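Speaker notes: Keeping count of what is on the shelf
4th February
Khalil Shboul

Opening. Thank the organizers. Say up front that the talk covers cycle counting for small stockrooms and that it assumes no special software. A spreadsheet is enough for everything up to the last section.

Start with the definition. A cycle count is a count of a small part of the stock, done on a schedule, while the rest of the stockroom keeps working. The full annual count is the thing it replaces. At Ostcombe we shut for two days every November and counted everything. The numbers were good for a week or so. By spring the records and the shelves had drifted apart again, and we had no way to tell when any given error had entered.

Pause here. Ask for hands: who still closes for a full count? Expect most of the room.

Record accuracy. Define it before using it. Take the locations counted, and take the locations where the count matched the record. Divide the second by the first. Make clear that this is by location and by item. Dollar accuracy is a different measure and hides a lot, as an overage in one place cancels a shortage in another. Finance will ask for the dollar figure. Give it to them, but do not manage the stockroom by it.

Tolerance. Zero tolerance for anything issued in whole units. For items issued by weight, set a band and write it down before the first count. Screws and washers weighed on a counting scale fall in this second group. Mention that the scale must be zeroed with the empty tray on it. This was a real source of error at Florkville for most of a year.

Slide: classes A, B and C. Rank items by annual usage value, unit cost times units used. The A items are few and carry most of the value. Count them most often. Our interval is 10 working days for A, 60 for B, and 249 for C, the last being our working year less the count training day. Other sites will land on other numbers. The intervals matter less than sticking to them.

One change from the textbook method. Move an item up a class if running out of it stops work, whatever it costs. Nour Chidiac made this case at Ostcombe over a gasket that cost less than a cup of coffee, and she was right. We now keep a short list of such items and review it twice a year.
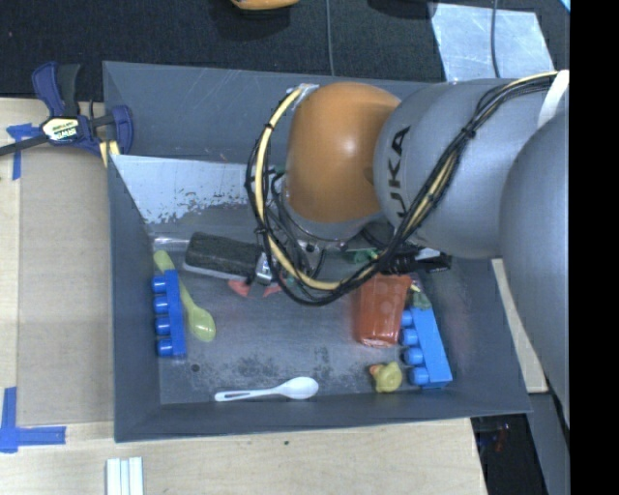

Control group. Do this before starting the full program. Pick 40 items across all three classes and count the same 40 over and over for several weeks. The purpose is to find errors in the process. With a short gap between counts, there are few transactions to look through when a record is wrong, so the cause can usually be found. Keep going until the group holds steady, then start the regular schedule.

Causes found at Florkville with the control group, in the order we found them:
Receipts entered in cartons and issued in singles.
Returns put back on the shelf with no paperwork.
Two part numbers for one item, after a supplier change.
Stock moved to an overflow location and the move never recorded.
Picks entered at end of shift from memory.

Spend time on the first one. Unit of measure errors are large and easy to spot, and fixing them makes the early results look better than they should. Warn people not to report the improvement upstairs until the smaller causes have been worked through.

Cutoff. This section usually draws the most questions. A count is only valid against a record taken at the same moment. If a pick is made between the printout and the count, the two will disagree and both may be correct. Two ways to handle it. Count before the first shift, when nothing is moving. Or freeze the location: tag it, hold picks, count, release. Florkville does the first. Ostcombe runs around the clock and has to do the second.

Blind counts. The count sheet shows location, part number and unit. It does not show the expected quantity. People who can see the expected number tend to find it. If the count differs from the record, a second person recounts, also blind. Adjust only when the two counts agree.

Adjustments. Post them the same day, with a cause code. An adjustment with no cause code fixes the record and leaves the fault in place. Keep the code list short. We began with a long one and found that "other" was getting most of the entries — a sign that the list was too fine to be used in a hurry.

Software. Keep this brief. The Qaisi module picks the daily list by class and last count date, and it handles the location freeze. Nondell does the same job with a weaker report screen. Neither one will tell you why a record is wrong. Do not get pulled into a comparison of prices, mine are out of date.

Staffing. The same people should count every day if at all possible. They learn the stock and the odd packaging. Rotating the job through the whole shift sounds fair and gave us worse counts.

If time is short, skip staffing and go straight to the sample count sheet. Leave it up during questions.

Likely question: will the auditors accept this in place of the annual count? Answer: ask them before you start, show them the written procedure, and keep every sheet. Ours wanted to watch a few counts first. Do not promise anyone that theirs will agree.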